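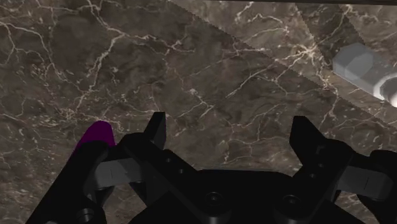

Brown marble with cream veins, seen from above

Mimcombe Owners and Renters Board > Buying and Selling > Parking space sold apart from the apartment?

juwita_y
Hello everybody. I am new on this board and English is my third language, so please excuse me if some words are not correct.

I want to buy a one bedroom apartment in the Barrientos building, on the side of the old bus station. The price is good for us and the inspection had only small remarks. My question is about the parking space. In the listing it was written "parking available". I understood from this that the parking comes with the apartment. Now I have received the papers, and the space has its own deed and its own price. The seller is ready to sell it to me, but she is also ready to sell it to a neighbor who has asked before me.

The monthly fee for the apartment is 597 dollars. For the space there is a separate fee of 24 dollars, and I would pay it also if I don't have a car in it.

My husband drives to work, I take the bus. We can park on the street, but I have read that the town will change the street permits in March. Did somebody here buy without the space and was sorry later? Or the opposite?

Thank you for your patience,
Juwita

castillo_unit8
Buy the space. I bought without in Barrientos and I've been on the rental list for one ever since. The deeded ones almost never come up because people sell them to each other in the elevator before any agent hears of it.

Also, "parking available" in a listing means exactly nothing. Ask for the deed number of the space and check it against the plan at the county office. Two people I know thought they had bought the wide one next to the door and they had bought the one behind the column.

Rommel S.
I disagree with Castillo, at least partly. I lived in that building for 8 years and sold my space after the second one. The ramp is narrow, the gate was out of order every winter, and when the gate doesn't work you are paying a fee to look at it. Street parking on the bus station side was never a problem for me if I came home before 6 pm.

What is the seller asking for the space? It makes a big difference for the advice.

castillo_unit8
Rommel, you moved out before they closed the lot behind the bakery. Go try that street at 6 pm now.

Rommel S.
I was there last month to visit my sister. I parked in front of the pharmacy in five minutes.

castillo_unit8
One visit.

juwita_y
Thank you both. I did not want to start a fight on my first day.

Rommel, I would like not to write the price publicly, because the neighbor maybe reads here also. I can say that it is more than I wanted and less than the agent told me is normal.

Castillo, I looked at the plan like you said. The space is number 75, on the lower level. It is in the corner next to the storage rooms. Do you know if this corner is a good one or a bad one?

castillo_unit8
75 is fine. Wall on the left so you only get door dings from one side. You have to back in, though. If your husband has a long truck, I would measure before signing.

Liudmyla Boiko
Good evening. I would like to add something about the fee, because I think it is more important than the ramp.

When you own the space by its own deed, you are also responsible for its part in the special assessments. In my building (not Barrientos, but the same management, Prollach) the garage floor had to be sealed again, and only the owners of the spaces paid for this. The people with apartment only paid zero. I do not say that you should not buy. I say that you should ask for the reserve study and look if the garage has its own line, or if it is together with the roof and the rest.

Please ask also if the space can be sold to a person from outside the building. In some buildings it is forbidden, and then your number of possible buyers is small.

juwita_y
Liudmyla, this is very useful, I did not know these words. I wrote to Prollach this morning and asked for the reserve study. They answered that it is given to owners only, and that I must ask it from the seller. Is this normal?

Liudmyla Boiko
Yes, it is quite normal. The seller can request it and give it to you. Let your agent ask in writing, and put it in the contract that you have some days to read it after you receive it. If the seller refuses, I would become careful.

Edgardo E.
Can somebody explain to me why a bus rider needs to pay 24 dollars every month to store one car? We have one car in our family and we sold the space without a tear. The money went to the closing costs and we borrowed less. I never see this calculation in these threads, everybody only says buy, buy.

castillo_unit8
She said her husband drives to work. And she can rent it out if they get rid of the car. There's a list, I'm on it.

Edgardo E.
Renting it out has to be approved by the board in that building. My cousin waited the whole summer for an answer. Please don't tell a new buyer that it is so easy.

castillo_unit8
OK, approval is true, I forgot that. It's one form. I still wouldn't call it difficult.

Rommel S.
The form is easy, the waiting is not. Edgardo is right about this.

Juwita, one more thing which I learned when I sold. If the apartment and the space have separate deeds, tell your lender now and not in the last week. My buyer's bank wanted to see the space in the appraisal and it cost us an extra visit and some nervous phone calls.

juwita_y
I called the lender at lunch. She said the same as Rommel: if both are in one contract, then both can go into one mortgage, but the appraiser must know it from the beginning. If I buy the space later, I have to pay it in cash. This changes our thinking a lot, because we cannot pay it in cash later.

My husband measured his car and it is not a long one. He says it will fit. He would also like to try the ramp before we decide anything, so I asked the agent for a second visit in the evening, when other cars are coming in.

Liudmyla Boiko
A visit in the evening is a very good idea. Take a small lamp with you and look at the ceiling over the space and the corner by the storage rooms. Old brown rings mean that there was water. Ask what is above it.

Edgardo E.
If it goes in the same mortgage then I take back half of what I wrote. Half only. I would still offer less for the space than she asks. The neighbor who "asked before" can be a real person or can be a way to make you hurry.

castillo_unit8
The neighbor is real. I won't say how I know.

Rommel S.
Castillo, is it you?

castillo_unit8
No, I want one on the upper level.

juwita_y
Now I am a little bit nervous! The visit is tomorrow at 7 pm. The seller has agreed to give the reserve study, the agent will have it with her. Liudmyla, which page should I read first? It is a long document and I read slowly in English.

Liudmyla Boiko
Look for the table of components, it is usually after the introduction. Find the lines for garage, gate and drainage, and read how many years are left for each of them and how much money is planned. If you wish, copy the lines here without the name of the seller and I will help you read them.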